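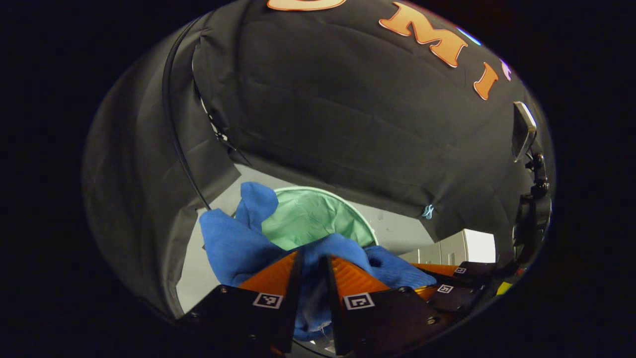
Print this article | E-mail this article

Wilfredo Sison puts the useful life of a pop-up fabric bin at two years, and he blames the cloth, the overfilling and the owner in that order. Most of the wear, he maintains, happens at the rim, where people drape things they intend to put inside later.

The rim is a good place to start. A soft-sided bin has one rigid part, the hoop at the top, and everything else hangs from it or stands up because of it. When a blanket or towel is dropped half in and half out, the load sits on one section of the hoop and on the stitching directly under it. A light-green mesh bin with a fuzzy blue cloth over its front edge looks harmless enough. The cloth weighs little. Left there for a season, with other items added on top, it pulls the seam out of line and the bin begins to lean.

Bridholm, which sells storage for small rooms, rates its round mesh bins by rim load and by floor load. The two numbers are far apart. A bin that will hold a full set of bedding on its base may tolerate only a single throw on its edge. Murnard does not publish a rim figure. Its instruction sheet says to place contents centrally, and gives no further detail.

Mesh and solid fabric

Mesh has two advantages over solid cloth. Air passes through the sides, so a slightly damp towel dries faster, and the contents can be checked without unpacking. It has one drawback, which is snagging. Fleece and other napped fabrics catch on the openings, and a frayed edge catches worst of all. Loose threads work through the mesh and tighten when the cloth is pulled out. The fix is to trim the fray before storage and fold the damaged edge to the inside.

Deschamps makes a bin with a smooth inner liner for this reason. It costs more and adds another surface to wash. In a room where the bin holds only toys or shoes, the liner does nothing.

Folding for a round bin

Rectangular folds waste space in a round container. The corners press against the wall and the middle stays empty. Rolling works better. Fold the cloth lengthwise into thirds, roll it from the short end, and stand the roll upright against the side. Continue around the wall and fill the center last. Rolls kept upright can be removed one at a time — a flat stack cannot.

Large throws are the exception. A heavy throw should go in loosely, as a coil on the base, with the free end tucked under. Nothing should rise above the hoop. If it does, the bin is too small or the throw belongs in a cabinet.

Placement under hanging fabric

Bins often end up beneath canopies, curtains and decorated drapes, where floor space is hard to use for anything else. The arrangement is workable if there is clearance. Cloth lettering and other trim on a canopy should be kept out of reach of whatever is being lifted out below, and a sagging canopy should be raised at its fixings before the bin goes underneath. Cables need attention too. A thin cable run across a dark drape is easy to miss and easy to catch with a corner of a blanket. Clip it along a fixed edge, away from the side used for loading.

Dark fabric also hides lint. A weekly pass with a brush is enough for the drape. The bin itself can be emptied, turned over and shaken outdoors.

Repair

A leaning bin can usually be saved. Grerkby sells a replacement hoop sleeve that is stitched over the original seam with heavy thread, using a backstitch and overlapping the old holes by 2 inches at each end. The job takes 27 minutes on a bench and longer on a knee. Once the hoop wire has kinked, straightening it by hand leaves a weak point, and the bin should be replaced.

Contact us | Copyright, all rights reserved | Back to top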